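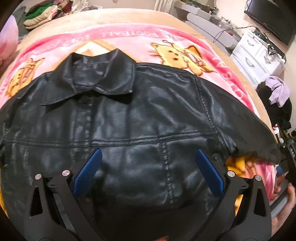 A hand-held gripper on the front of a black faux-leather jacket. Clothing work of this kind needs little floor space and a long list of small purchases.

What a Folding Robot Costs Before It Folds

By the features desk, 8 Aug 2020

The first budget for a garment-handling robot usually has one large number in it. The arm goes on the top line, the controller goes under it, and everything else is gathered into a row called "accessories." Ivholm, a clothing resale and repair business with one sorting floor, wrote its first budget that way. The company has since rewritten it, and the arm has moved to the bottom of the page.

Ivholm takes in used coats, shirts, knitwear and jackets, checks them, folds or hangs them, and sends them out again. The checking is slow and needs an experienced eye. The folding is slow and does not. When the owners began looking at automation, they asked three suppliers for a price on a machine that could fold what was put in front of it. Two declined to quote. The third, an integrator called Jimora, came back with questions.

Jimora wanted to know what the garments were made of, how they arrived on the table, and how many ways the staff folded each type. Ivholm had no written answers. A shirt was folded the way the person at the table folded shirts, and people did it differently.

That led to a planning stage the owners had not expected to pay for. Jimora proposed that people do the folding first, using hand-held grippers fitted with the same sort of fingers a robot would carry. A camera on the gripper records each attempt. The recordings are used later to train the software that moves the arm. If the fingers cannot pick up a sleeve in a person's hand, they are unlikely to do better on a machine, and the buyer learns that before ordering one.

The hand-held units were priced at $2,298 for the starter set, which covered the grippers, spare pads, a charger and a carrying case. It did not cover storage for the recordings, and it did not cover labor. Labor turned out to be the larger cost by a wide margin.

Ivholm set a target of 200 recorded attempts for each garment type before it would discuss an arm. On paper this looked like a few afternoons. In practice the work ran through all of June. Every attempt has to start from a clean position, and a garment that has been picked up badly has to be laid out again. People tire of it sooner than they tire of ordinary folding, because the gripper is slower than a hand and the wrist does more of the work. The company ended up paying for short shifts with long breaks between them.

It also paid for variety. Recordings made on one table, under one lamp, are of limited use when the machine is moved to another. Part of the work was done in homes, on beds and couches and kitchen tables, with whatever blankets and clutter were there. The owners had budgeted for a single workstation. They added a line for home sessions and a second for shipping kits back and forth, with insurance on each kit.

Jackets were the item that changed the plan most. A cotton shirt goes limp when it is lifted and will bend where it is told to. Faux leather is stiffer, holds a crease where it wants one, and can slide against a smooth finger. It is also shiny, and highlights move across it as the camera moves. Jimora's advice was to treat jackets as a separate job with a separate budget, and to decide early whether that job was worth doing at all.

The pads were part of that discussion. A textured pad holds better than a plain one, but it wears, and a worn pad produces recordings that do not match the earlier ones. Ivholm now counts pads as a consumable, in the same row as tape and labels. The first order was too small and the second took longer to arrive than the first. The company lost several shifts waiting.

Software was the next surprise. The quote from Tessier, which supplies the training and playback package, was divided into a setup fee and a monthly charge that rose with the volume of recordings. The setup fee was reasonable. The monthly charge would have gone on whether or not an arm was ever installed. Ivholm asked for a pause clause and got one, with 2 months' notice. The owners say they would ask for that clause first next time and talk about price afterward.

The arm itself would come from Cerker, which offers its light model for sale or lease. The lease costs more over its full term. Ivholm is leaning toward it anyway. The machine would be returned if the folding does not reach a usable rate, and the repair cover is included. Buying would mean finding a service contract, and the nearest technician is more than 200 miles away.

There are costs at the table as well. An arm needs a firm stand and a marked area around it. It needs power where there is usually none, a network connection that stays up, and a place for finished work to go. Ivholm's floor has one suitable corner, now taken up by a steam press. Moving the press means moving a water line. The plumber's estimate is in the budget under the heading "robot," and the owners think it should stay there.

For other small firms looking at the same purchase, Ivholm's revised sheet has a useful order. Labor for recording comes first, then storage and software, then pads and spares, then changes to the building. The arm and the stand are last. Beside each row is a date by which the company can still stop, and the amount it will have spent by then. The amounts in the early rows are small enough that stopping would be an annoyance. After the building work, they are not.

The sheet leaves out any figure for savings. An early version had one, based on the number of garments a supplier's brochure said a machine could handle in an hour. The brochure's garments were towels. The owners took the figure out and have left the cell blank until they have a rate measured on their own stock.

Shirts and knitwear are recorded. Jackets are partly done, and a second set of pads has been ordered for them. A decision on the Cerker lease is due once Tessier has run the shirt recordings through its package, and the steam press is staying where it is until then.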